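4.2 Keeping the wrist view usable

The Durnico guideline asks that both fingers stay in view of the wrist camera during a task. We kept this rule and added a check before each session. The operator opened the gripper, looked at the live view and confirmed that the floor or work surface could be seen between the fingers. Sessions that failed the check were not started.

Large dark objects at close range needed more care. In Figure 3 a black moulded object spans nearly the whole width at the top, and the carpet tiles show only in the gap below it. The right finger is out of focus. 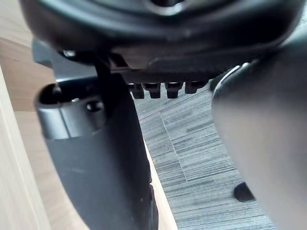
Figure 3. Wrist view with a black object close above the gripper fingers.

4.3 Rules for rejecting a recording

Of 166 recordings, eight were rejected under the Dillen rules. A recording was rejected if either finger left the view, or if the log had gaps. Focus alone was no ground for rejection.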